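Wrist camera depth drops out halfway through the approach, planner goes blind

Asked by stireck_tinkerer in Perception and Planning
Viewed 3000 times, 2 answers

My pick pipeline runs fine on blocks and boxes. I segment the object, take the point cloud from the wrist camera, fit a shape, send a pregrasp to the planner (we use Vurosach) and then close the last bit open loop. With cups the cloud looks OK from far away, then somewhere in the approach it turns into a few stray points and the fit jumps sideways. The node then logs "no valid target" and the arm just stops. I've tried two exposure settings and a longer filter window. Is this a calibration thing? I redid hand-eye in July and the residuals looked good to me.

Answer 1

Check your calibration. Also update Vurosach, the old one had a bug with frames.

Answer 2 (accepted)

Bijan Nazari

I don't think it's calibration — a bad hand-eye gives you a steady offset, and yours jumps. I fought the same thing for most of a month on our Celo setup, so let me save you some evenings!

Two things fixed it for me. First, stop refitting every frame. Fit once at the pregrasp pose, store the target in the base frame, and only accept a new fit if it lands within 28 mm of the stored one. Everything else gets thrown out (log it though, you'll want to look later). Second, mask your own fingers before segmentation. I had Valentini's mask tool doing this but it assumed closed fingers, so as soon as the gripper opened, bits of finger leaked into the cloud and dragged the fit toward the camera. I now render the mask from the current joint state and grow it by 19 pixels.

As for what you're picking, depth is the wrong thing to lean on with see-through plastic. I get the rim from the color image, fit an ellipse to it, and intersect that with a plane at the known cup height above the table. My usual test piece is a smoky gray cup on a white table, and the rim comes out as a darker outline that's pretty easy to fit, while the wall lets the tabletop show through and the shadow next to it loves to sneak into the segmentation. So crop to the ellipse and ignore the rest. Both fingers loom up from the bottom of the view as big dark blurs, so test your mask on a view like that with the gripper wide open before you touch any planner settings.
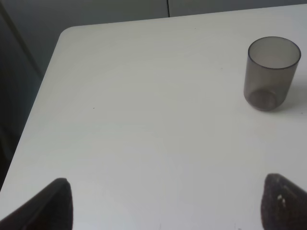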